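Council says my petition is too late to be debated – is that right?

Posted in: Local government and councils
Gresstead, 2020-10-31

I started a petition asking the council to put back the two disabled parking bays outside Gresstead library. They were taken out in January when the pavement was widened. I collected 612 signatures on paper and another lot online, 1267 altogether, and handed the whole thing in at the council offices.

The scheme on the council's website says a petition with more than 1000 names gets a debate at full council. I have now had an email saying it can't go on the agenda for the next meeting, and that it may be dealt with as "ordinary correspondence" instead. They also say some of the paper signatures have no postcode. Can they do this? Who do I complain to?

Plisonance

There are two separate things here, so take them one at a time.

The deadline first. Most councils want petitions in a set number of working days before the meeting, and it is often 7. That will be in the petition scheme or in the standing orders, which should be on the website under "Constitution". If you missed it, they can put you back to the next full meeting. They shouldn't drop the debate altogether if you have reached the number in their own scheme.

Then the signatures. Read what the scheme says a valid entry is. Some ask for a name and address, some for a name and postcode, some only that the person lives, works or studies in the area. Ask democratic services in writing how many they have accepted and how many they have turned down, and on what grounds. If you are still over the line after that, say so and ask for the date of the debate.

Keep it to email. If you get nowhere, use the council's formal complaints procedure, and after that the Ombudsman, though they look at how a thing was handled and won't order the bays to be put back.

Udon

Waste of time if you ask me. They do what they like. Go to your ward councillor, they can put a motion in without any petition.

Gebretsadik
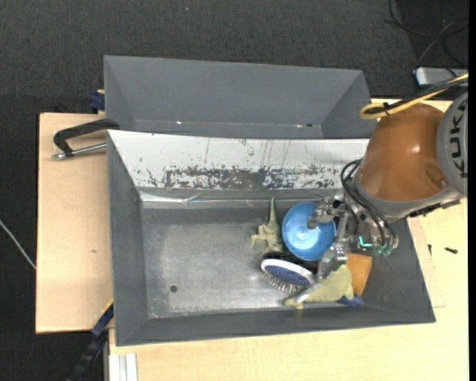 Agree with asking your ward councillor, but I would do it as well as the petition. A motion needs notice too, and in our council it also needs a seconder, so ask now. Blue Badge bays on the road normally need a traffic order, and taking them out should have been advertised. Ask highways for a copy of the notice and the dates for objections. Ask too whether an equality impact assessment was done. Petitions do get put to one side, and after a few months yours could be in much the same state as a scuffed grey metal bin with a scraped and flaked band along one wall, so chase it every fortnight. Keep a copy of every sheet you handed in – I didn't, and when they told me my numbers were short I had nothing to check them against.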